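6 Apr 2022

I slept badly again, and at five I stopped trying and went to the kitchen to write. The street was still dark and the bakery van was already standing with its engine on. I like this hour, but my body does not like it, and today it complained until lunch.

Since March I am learning to sleep without the pills. The doctor gave me a paper with rules, and I keep it inside the cover of this notebook. Go to bed only when sleepy. Get up at the same time every day. If sleep does not come, leave the bed and do something dull. I follow the rules like a schoolchild, and still I had six nights this month and last which I would call good, and the others I would not call anything.

The dull thing I chose is reading the old manual of my Stevlow radio. It has a long chapter about the antenna, in four languages, and I compare them. The French is the most polite. The German one has a sentence that is missing in the English, about not placing the radio near a stove, and I was pleased for a whole evening that I found it. This is probably too interesting for the purpose.

In the morning I walked to the Manalastas store for milk and for the tea with lemon balm. They moved the tea to the back, next to the candles, and it took me a long time to find it. The box costs more than in winter. I bought two boxes anyway. I also looked at a pillow filled with buckwheat, which was heavy and made a noise like gravel when I pressed it. A woman beside me pressed it also, and we both laughed a little and put it back on the shelf.

After that I changed the bedding. In my mother's house this was done always on the same day, with the windows open, even in snow. She beat the pillows on the balcony so that the neighbors closed their doors. I have no balcony, so I shake them at the window and hope that no one is walking below. I took out the light blue sheet with the small white stars and trees. It is more for winter, I think, but it is the softest one I have, and softness is what I want now.

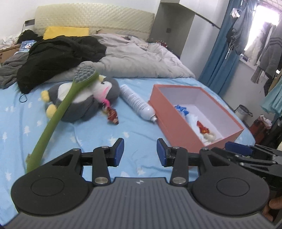 Why do I wake up at three and never at two or at four? My doctor thinks it is habit, and that the body keeps an appointment once it has been made.

I thought about this answer on the tram. If the body can keep an appointment that I did not want, then it should be able to keep one that I choose. But it seems the body did not read the same paper. For the afternoon I had the translation for Skoveo, 500 words on garden hoses, and I was so slow that I looked up the word "nozzle" two times within one page. It is a word I have known for years. When I am tired, English is the first thing that goes away from me. The small words go before the big ones, "at" and "in" and "on", and I sit and try each one in the sentence like keys in a door.

I finished at six and sent it without reading it a third time. I am a little ashamed of this. Tomorrow I will read it again and, if there is a mistake, I will write to them before they write to me.

For supper I made soup with barley, no coffee since noon, and only half a piece of chocolate. The heating came on by itself and I turned it down, then I opened the bedroom window. The air smells of earth now. Somebody in the next building practices the trumpet, always the same eight notes, and stops before the last one. I wait for it every evening.

I must remember to call about the Dritero bill, which is 52 and should be less. Also to buy matches, and to return the library book on beekeeping, which I did not open.

It is half past ten and I am not sleepy yet, so by the rules I may not go to bed. I will read the antenna chapter once more, this time in Italian.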